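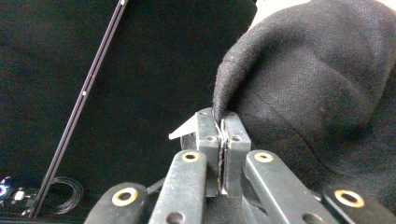

Page last changed: 2025-04-30

I've been recording folding demonstrations with the hand-held gripper since January. Black cloth is the part I keep going back to, so these are my notes on it.

The routine is simple. I hold the gripper, squeeze, and do the task the way I want the arm to do it later. Each pass gets saved as one episode. My target for this cloth is 200 episodes, and I do up to 50 in an evening before my wrist gets tired and my grasps get sloppy.

Most of what matters happens at the edge. If I pinch the fold between the two fingertips and keep the rest hanging free, the motion comes out clean. If I grab a fat handful, the episode looks fine at the time and the trained policy copies the handful. I threw out a whole batch in January for that.

Black on black is hard. My tabletop is black too, and where the folds go dark there isn't much to tell cloth from table. I keep the light on the raised parts and leave the lint alone.

I tried remote control first, driving the arm with the Dekerico controller. It works for picking up blocks. For cloth I could never feel when I had one layer and when I had two, and every fold took me 5 times as long. I still use it to reset the arm.

Episode 1561 (I number straight through, all tasks) is the first one where I'd be happy if the arm did exactly what I did. Slow approach, pinch, short lift, pause, then across.

Still to do: the same fold on the gray Comora towel, and new pads for the fingertips.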